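Mum's stairlift, six weeks in

I said I'd write an update once we'd got used to the stairlift, so this is it, typed at the kitchen table at 6 in the morning because I can't sleep past the birds in August.

For anyone new, my mum lives with us in Grurnham, in a house with 15 stairs and a nasty little turn at the top. She's been wobbly on them for ages and wouldn't hear a word about it. What changed her mind was her friend Zdeňka, who had one put in last year and rides up and down it like the Queen of Sheba. Suddenly Mum wanted one too, and could it be in cream please!

We had two firms round. The first chap measured everything twice, sighed a lot and then never sent a quote. The second was a woman called Mirela Godoy from Camargo, who sat on the bottom stair and asked Mum which knee was the bad one before she even got her tape out. Sold, basically. It came to £3287 fitted, with the curved rail (the curve is what costs you, a straight one would have been a lot less).

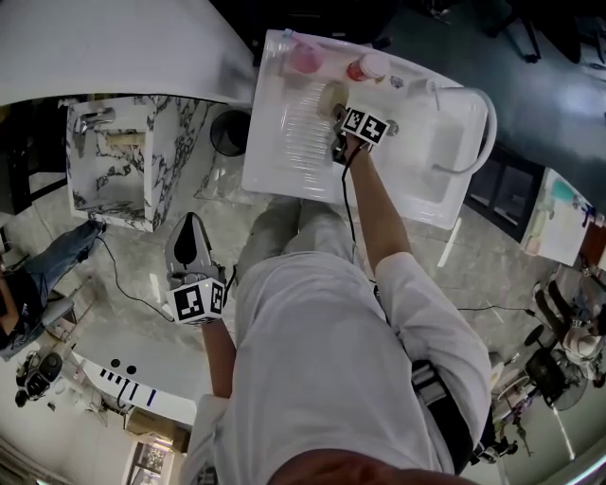
Fitting took most of a day. I'd cleared the landing but completely forgot the bookcase in the hall, so the fitter and I were shunting that into the front room with all the books still in it. Don't do that. My back has only just forgiven me.

Things I wish I'd asked about - the footrest. It folds up with a little lever by the seat on ours, but you can get a powered one, and Mum can't always manage the lever if her hands are stiff. Mirela says it can be added later, so we're waiting on a price. Also the beeping. If you don't park it properly on its charging point it beeps until you do, and the first night I lay there for ages thinking it was the smoke alarm.

The rail also sticks out further at the bottom than I'd pictured, and I've caught my shin on it more than once. You do learn to swerve.

Mum loves it though. She's stopped sleeping in the chair downstairs, and she takes her tea up on it with a lid on the cup. The first service is due in the spring, and I've written the number inside the cupboard door where I'll see it.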